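To: Remerex Facilities List
From: Raimonds Ķēniņš, Building Services, Carkbridge
Subject: Re: Liners for desk-side waste bins

Colleagues,

Thank you for the comments received on the July notice. The arrangements for small bins are confirmed below, and the message that prompted this reply is quoted underneath. The light blue bags are the ones referred to throughout.

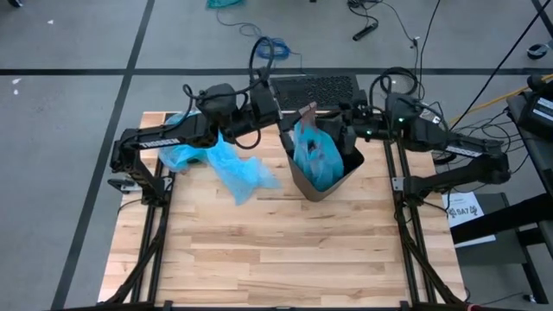
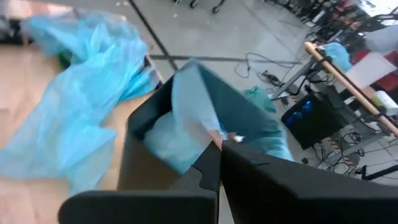

Light blue bags, in the bin and on the tabletop beside it.

Should paper scraps be taken out of a bin before the liner is changed?
Small scraps may stay in the liner and go out with it. Clean office paper in any quantity belongs in the paper collection on each floor.

The following applies to all offices and workrooms at Carkbridge:

Liners are to be opened fully before they are placed in a bin, pressed down to the base, and folded over the rim on every side. A liner left bunched against the walls takes up much of the space it is meant to line.

One liner is to be used per bin. Spare liners should be returned to the supply cupboard and should not be stored under the liner in use.

Filled liners are to be tied and left at the collection point by 4 p.m.

The current order from Arow is for 4000 liners, to be shared among 464 bins. Floors that require more than their allotment should write to this office, stating the room and the bin size. Requests are normally answered within 24 hours.

Raimonds Ķēniņš
Building Services

On the July notice, Grigaitė wrote:

> Dear Building Services,
>
> Our floor has received the new liners and would be
> grateful for guidance on two points. The bags are
> wider than the bins we have, and staff are unsure
> whether the excess should be tucked inside or left
> over the rim. We would also like to know whether
> the older bags may be used up first. We have 2
> unopened rolls remaining.
>
> With thanks,
> Grigaitė
> Second Floor Office

The excess should be left over the rim, as stated above. The older rolls may be used until they are finished, after which the floor should draw from the new supply.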